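Section 4: Setting up the table and sorting the phone cases

By now you should have the shelf up and the labels printed (section 3, if you've skipped ahead). This bit covers the table, the clear tray and what I do with each case from the moment it comes out of the bag. I wrote it for anyone helping with the Bokton accessory swap, but it'll do for any pile of phone cases, even the ones in your kitchen drawer. Last gone over on September 3, 2022, when I finally threw out the old page with the crossings-out on it.

What you'll need

A table you can get at from the front
A plain white sheet that covers most of it
A clear plastic tray with ribbed divisions inside
A soft dry cloth and a barely damp one
The Gautam labels (small size, the big ones peel off)
The Konitz box for finished cases
A bag or tub for rejects
A pencil

4.1 Laying the sheet

1. Clear the table and wipe it down. Let it dry properly.

2. Shake the sheet out somewhere else. I used to do this over the table and then wonder where the fluff was coming from.

3. Lay the sheet so that a strip of bare wood shows along the far side. I keep that strip for odds and ends that would only get lost among the cases. If your sheet is big enough to hang over, fold it back, so it doesn't get tugged off when you sit down.

4. Smooth the sheet from the middle outwards with the flat of your hand. A ruck underneath makes the tray rock, and you'll be chasing cases all afternoon.

Note: the sheet needs to be white, or near enough. I tried a patterned one in December (it had robins on it, very cheerful) and clear cases simply vanished against it. You could pick one up and still not see the crack in it!

4.2 Placing the tray

1. Check the tray for grit between the ribs. Tip it upside down and tap it if you find any.

2. Stand the tray flat on the sheet, to the right if you're right-handed, and leave yourself a clear patch of white next to it. The clear patch is where all the looking gets done, so be generous with it.

3. Put the unsorted bag on the floor or a chair, on your other side. I know it's tempting to tip the whole lot out on the table – please don't, you'll have nowhere to look at anything.

4. Try one case in the tray before you fill it. Ours is the plain Mavar tray and the ribs suit most slim cases stood on edge. Wallet cases and the chunky rubber ones won't go in, so those get sorted last, straight from bag to box.

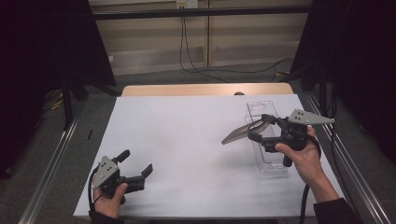
One reader of the earlier version wrote in to say that a tea towel did the job every bit as well as a sheet, took up less room, and could be gathered up by the corners when it was time to eat. I've tried it since and yes, for a handful of cases it's fine, as long as it's a flat-weave one. With terry cloth the little loops catch on the cutouts. For a full bag I still want the sheet, and I still want both elbows on the table.

Caution: don't slide the tray along when it's full. Lift it with two hands. Slid trays drag the sheet with them, and the sheet drags everything else.

4.3 Getting the light right

I don't use a special lamp. Daylight from one side is lovely when there is any, and an ordinary ceiling light does for the rest. Before you start, hold a see-through case over the white patch and tip it slowly back and forth. You should get bright streaks along the edges that move as you move it. If the streaks are so strong that you can't see the plastic between them, shift your chair round a bit. If you don't get any at all, you want more light.

Glossy plastic shows scratches at a slant and hides them straight on, so get used to tipping. It feels fussy for the first few cases and after that you don't notice you're doing it.

4.4 Checking a case

Take one case at a time. I can't say this strongly enough, having once matched a label to the wrong case and sent some poor soul home with a cover that blocked their camera.

1. Hold the case by its two short ends, open side down, over the clear patch. Squeeze lightly. You want it held, not bent.

2. Look along the long side wall first. Every cutout should have a clean edge all the way round, with the white of the sheet showing through it. Furry or whitish edges mean the plastic has been stressed there, and a split usually follows.

3. Turn it and look at the other long side in the same way.

4. Look at the port openings. Dust packs into the small ones. Poke it out with a corner of the dry cloth (I've also used a cocktail stick, gently).

5. Follow the corners round with a fingertip. They should run smoothly from the side wall into the end wall. A sharp spot is a crack nine times out of ten, even if you can't see it yet.

6. Turn it over and look at the back. Wipe off fingermarks with the barely damp cloth, then the dry one.

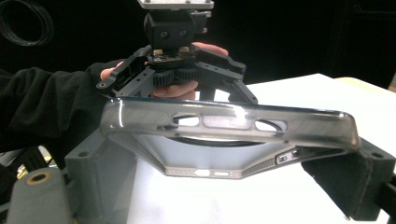 Smoky-grey see-through case, side wall uppermost, with three rounded cutouts along the top.

Tinted cases want a bit more patience than the clear ones. Some have a very fine pattern in the plastic, and it's easy to take that for scuffing. My test is to run a fingernail across it: a scratch usually catches and a pattern in the plastic usually doesn't. If I can't make up my mind I put it in the tray with its label left blank and come back to it after a cup of tea.

Note on yellowing: old clear cases go the colour of weak tea. There's nothing wrong with them and no amount of scrubbing shifts it, so I mark them "aged" and let people choose. Quite a few go, too!

Caution: keep nail varnish remover and anything like it well away from the table. It'll cloud the plastic, and I had to learn that on a case I rather liked.

4.5 Matching the case to a phone

If the model is moulded inside the case, lucky you. Write it on the label and move on. If it isn't, the cutouts are your best clue, and the order matters as much as the shape. Read them from left to right, always with the open side down and the same edge towards you, and compare them with the drawings in section 6. A short slot, then a longer one, then a rounded one is a different thing from the same three the other way about, and I've been caught out by reading a case upside down more often than I'd like to admit.

Measure only if the drawings leave you stuck between 2 models. Measure the inside, corner to corner along the long edge. Some cases narrow by 70 mm or so of optimism when you press them flat, by which I mean don't press them flat – let the case sit as it wants to sit and put the ruler in.

If you still can't tell, write "unknown" and put the case in the box anyway. People bring their phones to the swap and try things on.

4.6 Labelling and boxing

1. Write the label before you peel it. Pencil, please, as ink smudges on these.

2. Stick it inside the case, flat on the back. Never on the outside, and never over a cutout.

3. Stand the case in the tray between the ribs. Same way round as its neighbours, so you can read down the row.

4. When the tray is full, carry it to the Konitz box and transfer the row in one go. Our box takes 400 slim cases if you're neat, and noticeably fewer if you're me.

5. Bring the empty tray back, check for grit, carry on.

Rejects go in the tub. A case is a reject if it's split, sticky and stays sticky after wiping, or so stretched that it drops off the phone. Scuffs don't count.

4.7 If something's not going well

The tray rocks. Lift it off and smooth the sheet again. If it still rocks, look for a label backing stuck underneath.

Cases keep toppling over. You've probably got a thick one at the end of the row pushing on the rest. Take it out and save it for last.

Labels won't stick. The inside is greasy. Damp cloth, dry cloth, wait, try again.

You've lost track of which ones you've checked. It happens. Anything without a label goes back in the bag, even if you're almost sure.

4.8 Packing up

Lift the tray off first, then the cloths and pencil, and look along that bare strip at the far side for anything you parked there. Fold the sheet inwards from all 4 corners so the fluff and label scraps stay inside, and shake it outdoors. The tray can be rinsed in lukewarm water with a drop of washing-up liquid; stand it on its end to drain. Mine lives on top of the Konitz box, with the spare labels underneath it.

Section 5 deals with chargers and cables, for which you'll want the sheet again.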